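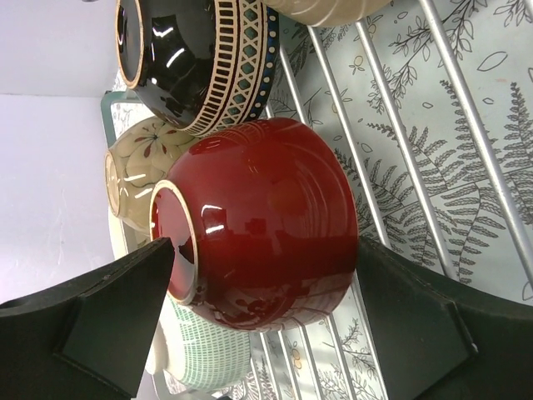 Planning the second year of the kitchen handling bench

Readers of this blog will recall that the Rindumwood workshop set aside a modest sum last year to build up a bench for household handling tasks, with crockery as the main subject. The first year's money has now been spent, and the plan for the second is due in July. It seems a suitable moment to set down how the budget was drawn up, where it fell short and what will be requested this time.

The original plan had a single large line for the arm and a very small one for everything else. The arm came from Follitz and has given no cause for complaint. The small line was the mistake. It was supposed to cover fingers, cabling, a wrist camera, crockery, racks, mats, spare fasteners and carriage, and it was exhausted before the spring. Anyone preparing a similar budget is advised to separate these items from the outset, even where the individual amounts look trivial.

Fingers

The current fingers are the thick angular pads in dark green. They were bought as one pair, with no spare, on the assumption that a pair would last the year. It did, but only with some care over which tasks were scheduled, and that care had a cost in bench time which appeared nowhere in the accounts. The new plan provides for 2 spare pairs, ordered together with the first so that carriage is paid once.

A narrower finger was considered. Castaño offers one which would reach more easily between bowls standing close together in a rack. Against this, a bowl turned on its side presents a lip on one side and a rounded base on the other, and a broad face is useful on both. The narrow finger has therefore been entered as an optional item, to be bought only if there is money left after the essential lines are settled.

Crockery

It was tempting to buy one plain white set and be done with it. The arguments for a mixed collection were stronger. Glazed red and glazed black both throw bright highlights and carry reflections of whatever is nearby, the fingers included, and a camera at the wrist has to cope with that. Patterned bowls raise other questions: a fine green grid, a flower in outline, a band of teal diamonds. A household cupboard is rarely uniform, and the budget should not pretend otherwise.

The purchase list for the coming year stands at 44 pieces, chiefly bowls, with a smaller number of plates and mugs. Most will be bought singly from ordinary shops. Breakages are to be charged to this line and not to general repairs, which is where they were placed last year and where they caused a good deal of confusion.

Racks and mats

Metal dish racks are inexpensive and there is no case for economy here. Two different patterns will be bought, as the spacing of the rods affects how far a bowl leans. Printed mats will be kept alongside plain ones – the leafy print under the present rack is a busier background than any test card in the cupboard, and it cost very little.

Software and support

The bench runs on Bimo, which is the workshop's own scheduling and logging package and carries no licence fee. It does carry a cost in hours. The first budget treated those hours as free. The second enters them at the internal rate, which comes to about 4,000 pounds over the year and is the largest single addition to the plan. Some readers may think this an accounting nicety. The view taken here is that work left out of a budget is usually the first to be postponed.

Contingency

A contingency of 1,000 pounds has been included, held separately and released only on a written request. Last year there was none, and a replacement cable had to be paid for out of the crockery line, with the result that no further bowls were bought for several months.

Items still under discussion

A second arm has been suggested and will not be requested this year. The bench has room for one, but the hours to support it are not available. Better lighting is undecided – a diffuse lamp would reduce the glints on the darker glazes, though there is a fair argument for leaving them as they are, given that kitchens are seldom lit for the convenience of cameras. Quotations are being sought for a lamp that can be dimmed.

The full table of lines will be posted once the prices from Castaño have been confirmed.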